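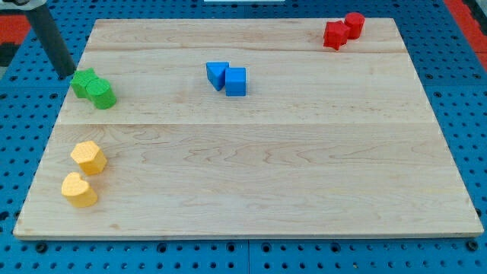

Sorting blocks on the maple board, two of each color

From: Mahfuz Rathnayake
To: Pustum builders list
Date: June 2018
Subject: Re: Arm misses the blocks near the far side

Hello all,

On Monday evening Prunov wrote:

> I would not touch the joint settings yet. If it picks well near the base and
> badly far away, first check if your board is level. Also, are you using one
> height for all picks? And please tell us the number of steps on the shoulder
> motor, you did not write it the first time.

Thank you for these questions. I answer them in order.

The board is maple, glued from planks, and it lies directly on the blue pegboard. I put a level on it in both directions. Side to side it is good. Front to back it has a small slope, and I did not know this before your message. I will put thin card under one edge and measure again.

Yes, I use one height for all picks. The blocks are from my daughter's old shape set: star, cylinder, cube, triangle, hexagon, heart. I wrote the program as if they all had the same height. The triangle is the worst, because the gripper closes on a sloped face and slides up. Has anybody a good method for this shape? I tried slower closing – no difference.

The shoulder motor makes 3,235 steps from the home switch to the end of its travel. I use only the first 2,000 for this job.

Last night I ran 100 picks with the pairs spread over the board, green and yellow to the left, blue in the middle, red at the far right corner. Most of the failures were with red. So I think you are right that it is the reach and the slope together, and maybe also some play in the elbow. The elbow still has the printed bushing from January.

One more question, for those who have the Bandara controller: does yours lose the home position when the power is off for a short time? Mine does it sometimes, and then the first pick is wrong by one row of pegboard holes.

I will write again when the board is level.

With regards,
Mahfuz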